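Moving the file server off the old desktop, part 2

The first part covered the backup. This one covers the disk layout, the copy itself and the settings I got wrong. It's mostly written so that I can find it again in September, when the second set of drives goes in.

The starting point was a desktop that had been doing file server duty under my desk, running Setier on a single large disk with a second disk as a nightly copy. It worked. The problem was that the nightly copy took everything, including deletions, so a file removed by mistake on a Wednesday afternoon was gone from both places by the next morning. I wanted snapshots, and I wanted a mirror that was a mirror at all hours.

Layout

Two disks in a mirror, one pool, four filesystems on top: documents, photos, media and scratch. I considered splitting photos by year and decided against it. Snapshots are taken per filesystem, and a filesystem per year means a longer snapshot list with no gain I could identify.

Compression is on everywhere except media. On documents it saves a fair amount. On photos it saves almost nothing, but the cost is also almost nothing, and leaving it on means sidecar files and exported text get compressed without any thought from me. Access time updates are off on all four. Nothing I run reads them.

Record size was left at the default for documents and scratch and raised for media. I did not touch it for photos. If you change it later, it only applies to newly written files, so either decide before the copy or plan on copying twice.

The copy

I used Zirkwood for the transfer, in checksum mode, over a direct cable between the two machines. Going through the switch would have been fine too, but the switch shares a shelf with the router and I didn't want a long transfer competing with everything else in the house.

The first pass moved 281 gigabytes of photos and stopped. The log showed a path length error on one directory, a set of nested export folders I had made years ago by dragging a folder into a copy of itself. I flattened it by hand on the source and restarted. Zirkwood resumes by default, but it rechecks everything it has already copied, and in checksum mode that recheck is slow. Around 45 minutes went by before it wrote a new byte.

Things I would set differently:

Ownership. The old machine had my user as number 1000 and so does the new one, which hid the fact that the shared folders belonged to a group that didn't exist on the new side. Everything copied, and then nobody else in the house could write to it. Create the groups first.

Logging. Send it to a file on a different disk. Mine went to scratch, in the same pool as the destination.

Hard links. The preserve option is off unless you ask for it. My old backup folders used them heavily, and without the option the destination grew well past the size of the source. I deleted that part and ran it again.

Snapshots

The schedule is hourly for documents, daily for photos, weekly for media and none for scratch. Daily snapshots are kept for 30 days. Hourly ones are kept for 2 days and then thinned out. Zaltum handles the schedule and the pruning from one config file, and its dry run prints exactly which snapshots it would remove. Run that before enabling the timer. My first config had the retention lines for documents and media swapped, and the dry run made it obvious.

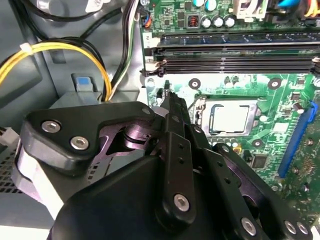 Do snapshots on the same pool replace the nightly copy to another disk?

They don't. Snapshots protect against deleting or overwriting a file, but they live on the same disks as the data, so losing the pool loses the snapshots with it. Keep a separate copy, preferably on a machine that is not in the same room.

For the separate copy I'm using Wei, which sends only the difference between two snapshots. The initial send has to be complete, and it can't be resumed unless the receiving side was started with the resume flag. After that the daily sends are small. It needs at least one snapshot in common on both sides, so the snapshot Wei used last must be excluded from pruning. Zaltum has a hold setting for this. I match on the name prefix.

Still open: a monthly scrub with the result sent by email, and a test restore of one full filesystem onto a spare disk. I've restored single files without trouble, but a full filesystem is a different test and I haven't run it yet.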